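Dresetwood Animal Welfare Forum
Topic: Intake rules for stray cats with litters

mgerlach
Posted 10/4/22
Members are advised that the Allness shelter will accept nursing cats by appointment only. The intake fee is $70 per litter. Finders are asked to leave the mother and kittens where they are until a place has been confirmed.

H_Mughal
I must object to the fee. Our district recorded 300 stray cats last year, and most were reported by residents of limited means. A charge will discourage them from calling.
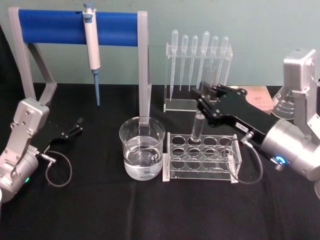
2 min read

Fasil Berhe
With respect to Mr. Mughal, the fee does not cover even the first vaccines. The shelter's food bill reached $1465 last month - formula for orphaned kittens is costly.

H_Mughal
I accept the figure. I do not accept that finders should pay it.

M. Cruickshank
The fee may be waived on written request. The form is held at the front desk on Avram Street and will remain in use through November.

Iqra Ghumman
Does the waiver extend to a finder who has already taken the cat indoors? Mine is in the laundry room with four kittens.

M. Cruickshank
It does. Please state the date she was brought in.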